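Print this chapter | E-mail this chapter
Share (18) | Comments (2)

Chapter 2
Emergency Relief and the First Visit

Most people who come to a community charity for help have never done it before. They may have put it off for weeks. By the time they walk in, the power bill is overdue, the car registration has lapsed and the pantry is close to bare. The worker at the front desk is often the first person outside the family to hear any of it.

Emergency relief is the name given to short-term help with the basics. It covers food parcels, grocery vouchers, part-payment of a bill, bus fares, school shoes and sometimes a night or two in a motel. It is meant to get a household through the next few days. It doesn't fix a low income or a high rent, and workers should be careful not to talk as if it does.

This chapter follows one household through a first visit to the Nudari Relief Centre. You will meet the same family again in the chapters on budgeting and referral, so it is worth reading the case closely.

Case study: the Bastos household

Nayara Bastos rents a two-bedroom unit in Yokoyama with her two children. She worked in the kitchen at an aged care home until her hours were cut in January. Her rent stayed the same. She used the last of her savings on a new clutch and then missed a gas payment. A neighbour gave her the number for Nudari.

Her appointment was with Rin Maruyama, an intake worker. Rin offered her tea, found some colouring pencils for the younger child and asked what had made her call. She left the form in the drawer for the first part of the talk. Nayara spoke for 20 minutes. When the form came out, most of the answers were already known.

By the end of the visit Nayara had a food parcel, a $90 voucher and the name of a financial counsellor, Kohei Takagi, who could see her the following week. Rin also rang the gas company with Nayara beside her and asked for the hardship team. A payment plan was set up during the call.

What the case shows

Rin dealt with food first. People find it hard to think about a payment plan when they don't know what is for dinner. She then picked the one bill that could lead to a disconnection and left the others for Kohei. She asked before making the call, and she let Nayara do most of the talking on it.

There are things she might have done differently. She didn't ask about the car, which Nayara needed for job interviews, and this came up only at the second appointment. She also gave out a standard food parcel without checking whether the unit had a working stove. It did, but many don't.

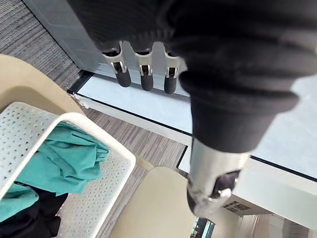

Does a person have to show proof of income to get a food parcel?

At most centres a food parcel is given on request at the first visit, and proof of income is asked for only when a bill is to be paid.

Key terms

Emergency relief: short-term material help with basic needs.
Intake: the first interview, where needs are heard and recorded.
Hardship team: staff at a utility who arrange payment plans and extensions.
Warm referral: passing a person to another service by introducing them directly, with their consent.

Before you read on

Write down what you would want to be asked, and what you would not, if you were in Nayara's place. Keep your notes. Section 2.1 looks at the wording of intake questions and compares the form used at Nudari with an older one from the Suteline service.

Print this chapter | E-mail this chapter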